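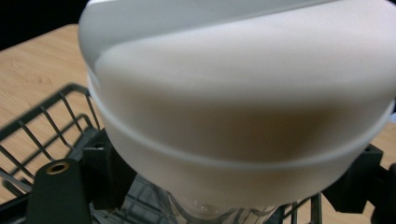
Corklow changed its menu in October, and the change that drew the most complaints was the removal of the tasting menu's printed prices for individual supplements. Diners now pay one figure at booking and nothing at the table. I think the kitchen got this right, and I think most restaurants of its size should follow.

The objection is easy to state. A supplement lets the guest who wants the crab pay for the crab, and spares the guest who doesn't. On paper that is fair. In practice the supplement distorts the menu it is attached to. Once a kitchen can charge extra for one course, the base version of that course is written to lose. I have eaten a good many of these base versions, and they are nearly always a root vegetable with a sauce that was designed for something else.

Roswitha Bauerfeind, who ran the dining room at Vilero until it closed, kept a record of what each table ordered over one full season. It covered 2,026 covers. Of those, 800 took at least one supplement. Her reading was that the extras were popular. Mine is that well over half the room sat through a dinner whose best plates were going past them to other tables.

There is also the matter of service time. A fixed menu lets the pass run in one sequence. With two optional courses, a table of four can split in several ways, and the whole table waits for the slowest plate. Corklow has one oven and a narrow pass. The dinner I had there under the old format ran long between the fish and the meat, and the second dinner, under the new one, did not. Two visits prove little, but the mechanism is plain enough.

Seon-mi Joo has argued in print that a single price shuts out younger diners, who used to book the base menu and skip the extras. This is the strongest point on the other side. The answer is a shorter menu on quieter nights, priced lower and cooked with the same attention. Ririer already does this with five courses, and the broth course there is better than anything on its long menu.

What I would not accept is the halfway arrangement at Kwon, where the supplements are gone from the card but recited by the server after the first drink — without prices, unless asked. A guest can ask, of course. Many won't in front of company, and a restaurant that knows this is setting its margins by it. If a course costs more, print the figure. If it belongs in the dinner, put it in the dinner and charge for the dinner.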